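布ものセルの保守手順 ムスヴホルムの双腕卓を維持する

柔らかいものを扱うロボットセルでは、故障の大半が「壊れた」という形で現れない。腕は動き、カメラは映り、制御機は異常を報告しない。把持の成功率だけが数日かけて下がる。ムスヴホルムのオフィス区画に置かれた双腕卓も、その種の劣化と付き合いながら運用されている。対象物は靴下、タオル、薄手の布片で、いずれも置くたびに形が変わる。

設計はドゥヴォラ、日々の調整と保守は現地のチームが受け持つ。責任者のアショク・バンサルは射出成形機の取り出しロボットを長く担当してきた技術者で、このセルの保守記録の書式も彼が決めた。記録は機械、視覚、把持の三系統に分かれている。どの系統を触ったかが後から追えないと、成功率の変化の原因を切り分けられないためである。

基本構成

白い天板を挟むように左右一本ずつの黒い腕が配置される。各腕は6軸で、先端に二本指の平行グリッパーを持つ。指は先端に向かって細くなり、薄い布の縁を天板からすくい上げる動作と、上からつまむ動作の両方に使う。天板が白で指が黒なのは画像処理上の都合で、指先の輪郭を背景から分離しやすい。代わりに天板上の影が問題になるが、これは後で述べる。

左右の基台の中心間距離は568ミリ。この値は図面上の寸法で、実機では据え付けのたびに測り直す。オリアナ・エスピノーサが作成した据え付け手順書では、基台の締結を仮締め、測定、本締め、再測定の順に行う。再測定を省くと、本締めで基台がわずかに回る。根元での小さな回転は腕を伸ばした先で拡大され、両腕で同じ布の両端を持つ作業では引っ張り過ぎ、あるいは弛みとして現れる。

天板の水平も同じ手順の中で確認する。水準器を置く位置は手順書で指定されており、四隅と中央のほか、両腕の作業域が重なる部分を含む。天板の脚は調整式で、床の仕上げ材がやや沈むため、セルを移設した後は翌日にもう一度見る。

視覚系の較正

カメラは二種類ある。手首に付いた小型のものと、卓の側に固定したものである。手首側は対象に接近してからの位置決めを担い、固定側は布全体の広がりと両腕の位置関係を見る。較正は固定側を先に行う。順序を逆にすると、手首側の補正値に固定側の誤差が混入する。

手首側カメラで苦労するのは露出である。布が視野の大半を占めると自動露出が布に合わせて上がり、背後の壁や窓が白く飛ぶ。布の縁と背景の境目は残るので輪郭の抽出には使えるが、指先が同じ明るさの帯に入ると縁の検出が不安定になる。現在は露出の上限を固定し、ゲインだけを自動に任せている。動作中のぶれについては、シャッター時間を短くする案と、接近の最終段で腕を減速する案の両方が試された。採用されたのは後者で、把持判定に使う画像は減速区間の中で取得したものに限っている。移動中の画像も保存はするが、判定器には渡さない。
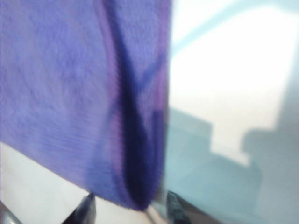 厚みのある編み地では、折り重なった層の数が把持の成否を左右する。指が外側の一層だけをつまむと、持ち上げた時に内側の層が滑り落ちる。逆に層をまとめて深く噛むと保持は安定するが、後工程で広げる際に端が見つからない。ビムラ・ラワトが担当する把持パラメータ表には、素材の区分ごとに閉じ幅と押し付け量の初期値が並ぶ。区分は厚手の編み地、薄手の編み地、パイル、平織りなど6種である。

表の値は新品の指先パッドを前提としている。パッドが摩耗すれば、同じ閉じ幅でも実際の接触力は下がる。制御側で閉じ幅を補正すれば見かけの成功率は戻るものの、摩耗の進行が記録に表れなくなる。ラワトはこの補正を禁じており、パッドの状態が基準を外れた場合は必ず交換し、表の値には手を付けない運用としている。

指先パッドの交換

交換の目安は稼働約125時間。運用開始当初は外観検査だけで判断していたが、黒いパッドの摩耗は目視で捉えにくく、検査者による差が大きかった。三月に時間管理へ切り替え、外観検査は補助に回した。布を主に扱うセルなので摩耗は緩やかだろうという見込みもあったが、実際には布より天板との接触で減る。布の縁をすくう動作では、指先が天板に触れた状態で横に移動する区間があるからだ。

作業はラリット・アワスティの担当で、手順は以下のとおり定められている。

腕を保守姿勢に移し、駆動電源を切る。
グリッパーを手で開き、左右の指が抵抗なく動くことを確かめる。
古いパッドを外し、接着面に残った樹脂と繊維を除去する。
新しいパッドを仮置きし、指を閉じて先端の段差を測る。
段差が基準内であれば固定し、識別番号を記録する。
電源を復帰し、閉じ切り位置の原点を取り直す。

最後の原点の取り直しは、忘れても異常として検出されない。新旧パッドの厚みの差がそのまま閉じ幅の誤差になり、薄手の素材だけが落ちるようになる。アワスティは交換記録の用紙に、取り直しの前と後の原点値を書く欄を設けた。二つの欄が埋まっていない用紙は受理されない。

外したパッドは廃棄せず、識別番号ごとに袋に入れて保管する。片減りの方向を見るためである。内側の角だけが減っていれば手首の傾きを疑い、左右の指で減り方が違えば開閉機構の中心ずれを疑う。バンサルが機械系の点検を前倒しする場合、根拠の多くはこの袋の中身にある。

繊維くずとケーブル

布を扱うセルに特有の保守項目が繊維くずである。天板に落ちたくずは清掃で済むが、指の摺動部に入ったものは開閉抵抗を増やし、モーター電流のわずかな上昇として現れる。電流値は毎朝の無負荷開閉で記録し、前日との差と、清掃直後の値からの差の両方を見る。前者だけでは緩やかな増加を見逃す。

圧縮空気による吹き飛ばしは禁止されている。くずが機構の奥へ入るうえ、手首側カメラのレンズにも付く。吸引ノズルと毛の硬いブラシを使い、油分のある部位には乾いた布を当てない。バジパイの保守ノートには、グリスを拭った布の繊維が摺動部に残り、翌週の電流値を押し上げた事例が記されている。

ケーブルは手首の手前で弧を描かせて余長を取る。短いと手首の回転端で引かれ、長いと卓上の布に触れる。余長の調整には、実際の作業で手首が最も捻れる姿勢を使う。保守姿勢で合わせたケーブルは、ほぼ必ず作業姿勢で足りなくなる。結束箇所を増やすと弧の形は安定するものの、曲げが一点に集中するため、固定は最小限に抑えられている。

据え付け後の確認動作

部品を交換した後、また較正値を更新した後は、通常の作業に戻す前に確認動作を行う。天板に靴下を平らに伸ばして置き、片腕で一端をつまみ、保持と解放を繰り返す。反対側の腕は指を開いて離れた位置で待機させる。両腕を最初から同時に動かすと、失敗した時にどちらの誤差か判断できない。

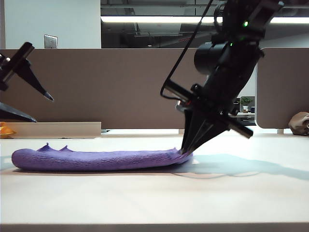
確認に靴下を使うのは、細長い形状が方向の誤差に敏感なためだ。端をつまむ位置が横にずれれば、持ち上げた時の捻れとして出る。高さがずれれば、指先が天板に強く当たるか、編み地の表層だけを拾う。タオルのような広い布では、この程度のずれは布の余りに吸収されてしまい、判定に使いにくい。

影の扱いもこの段階で確認する。腕が天板に落とす影は、対象が暗い色の場合に輪郭抽出を乱す。初期の判定器は影の縁を布の縁と取り違え、何もない位置へ指を降ろすことがあった。ヴィカス・パルが加えた処理では、腕の関節角から影の落ちる領域を推定し、その内側で見つかった縁の信頼度を下げる。照明の位置は設定値として持つので、天井の灯具を一部でも消すと推定が合わなくなる。オフィス区画に置かれている以上、照明条件を完全に固定することは難しい。パルは運転開始時に天板の明るさ分布を取得し、登録値との差が大きければ起動を止める仕組みを追加した。

周囲の茶色いパーティションにも一応の役割がある。奥の執務区画の動きを遮り、固定カメラの背景を単調に保つ。ただし高さは天井まで届かず、上方からの光の変化は防げない。囲いを全面に設ける案は検討されたものの、保守時に腕の背後へ回る通路が狭くなるため見送られた。

記録と引き継ぎ

保守記録は、作業者、対象部位、作業前後の値、確認動作の結果を一枚にまとめる。確認動作で失敗が出た場合は、成功するまで繰り返した結果だけを書くことを認めていない。最初の失敗を含めて全回を残し、途中で何を変えたかを添える。二項目以上を同時に変更した場合は、いったん元に戻してやり直す。

エスピノーサは、この規則が最も守られにくいと話す。「較正値を更新するついでにパッドも替えたくなります。停止は一度で済みますから。ただ、その後で成功率が動くと、原因を調べるのに停止時間の何倍もかかります」

同じ構成のセルをメルトポートの施設にも置く計画が進んでおり、手順書は現在その準備のために改訂中である。向こうの床は打ち放しで、脚の沈みに関する再測定の項は不要になる見込みだが、アワスティは当面残すことを提案している。繊維くずの清掃間隔は現地の扱う素材が決まるまで空欄とし、最初の一か月は毎日の電流値をムスヴホルム側でも確認する。把持パラメータ表は複製せず、メルトポートの実機で初期値から取り直す。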